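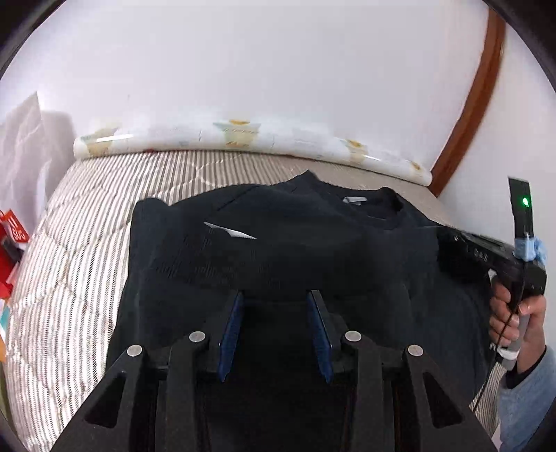 What went wrong with the Juko shirt-folding recordings?

The gripper width signal froze partway through many episodes while the video kept running, so the recorded jaw opening no longer matched the jaws.

Projects > Juko > Data cards > Known faults

4 min read

# Juko shirts, release 7

Juko is a set of folding demonstrations made with hand-held grippers, one in each hand. We recorded 3,000 episodes and kept 2,864. The rest were dropped for missing video. Of the episodes kept, 1,253 carry the width fault and are marked in the index.

## The fault

Width is read by an encoder and sent to the logger over a cable. When the plug worked loose, the logger repeated the last good value and raised no error. Ladi Iyamu found it in October, when a policy trained at Gommont closed its jaws well above the cloth and then pressed them into the table. A wrist joint tripped its torque limit and the arm stopped. There were no injuries. One finger pad tore.

## Flags

- `width_ok`: signal changes as expected for the whole episode
- `width_frozen`: signal stuck for part of the episode
- `width_rebuilt`: frozen span re-estimated from video by Gediminas Tamošiūnaitė

Rebuilt values drift when cloth covers the pads. Don't use them to set closing force.

## Before running a policy on an arm

Train on `width_ok` only. Keep the speed limit on for the first runs and stay outside the marked area with the stop button in hand. Mireille Carré has the limit settings used at Gommont.

## Still open

- The logger fix (stop on repeated values) has been tested on the left unit only.
- Some frozen spans shorter than a second are probably not flagged.
- Left and right clocks were not rechecked after the fix.

Send reports to Iona Farquharson with the episode number and the logger version.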